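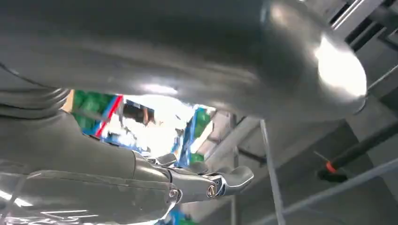 **Figure 3.** Robotic arm segment with a rounded end cap; ribbed section at left.

## 4. What the schedule cards told us (and what they didn't)

I should say up front that I never planned to write a section on scheduling. When Sumathi Pinto and I started this project, we wanted to know why some kids in the Halen schools took two or three years of shop and others took one semester and vanished. We figured the answer would be in the interviews. Some of it is! But a good chunk of it was sitting in file drawers, on the cards the counselors filled out every spring.

We ended up with 2786 cards. They're small, they're written in pencil, and the handwriting runs from beautiful to hopeless (Sumathi is much better at reading it than I am, so she took the worst drawers). Each card has the classes a student asked for, the classes the student got, and a line at the bottom for the counselor to write a remark. Most of the remark lines are blank. The ones that aren't blank are where I spent most of my winter.

### 4.1 Asked for, didn't get

The first thing we looked at was mismatches, meaning cards where a student asked for a shop class and was put somewhere else. I expected the usual story, where a counselor decides a kid is "college material" and steers them out of the wood shop. That did happen, and I'll come back to it. What surprised me was how often the trouble was the bell schedule. At Čierny High, second-year metals met in the same block as chemistry and also as band. If you played the trombone and wanted to weld, you had to choose, and the remark line often just says "band" with a little check mark next to it.

Graron High did it differently. The shop teachers there had talked the principal into a double block at the end of the day, and fewer things bumped into it. I don't want to make too much of this, because the two schools were different in other ways too, and Graron had a bigger building. Still, when I sorted the cards by school the gap jumped right off the screen, and it held up when we took the band kids out.

### 4.2 The remark line

We found 147 cards where the counselor wrote something about work or a trade. I read all of them out loud to Sumathi over the phone, and she read them back to me a week later so we could sort them separately and then argue. We argued mostly about the word "suited." A card that says "suited to shop" can be a real compliment from a counselor who had seen the kid's work. It can also be a polite way of closing a door. On the card alone, I can't tell you which one I'm looking at, and I've stopped pretending I can. We coded these as unclear and left them out of Table 5.

The interviews helped here. Of the 23 people we talked to, Selma Nikolovski was the only one who had done both jobs. She taught drafting for years before she moved into the counseling office, and she told us the move changed what she wrote:

> "When I had them in class I knew whose drawings were clean. Up in the office I had ten minutes and a folder. So I'd walk down and ask the shop teacher, and then I'd write what he told me."

After that conversation I went back through her cards, and sure enough, a lot of them have initials in the corner that match people on the shop staff. I had been treating those initials as filing marks. (I had even written a footnote saying so, now deleted.) Cards with a shop teacher's initials were more likely to lead to a second year of the same trade, though the group is small and almost all of it comes from one office.

### 4.3 Things I'd be careful about

The cards only cover students who made it to a spring meeting. Kids who left in February or earlier don't show up at all, and several of the teachers we interviewed thought those were exactly the students who did best in the shop. Also, one drawer from Čierny is missing. We asked, we looked, and the archive staff were very patient with us.

The full coding guide is in Appendix B, along with the list of abbreviations we could and couldn't work out. If anyone reading knows what "Pr. 2 w/ H." means, please write to me.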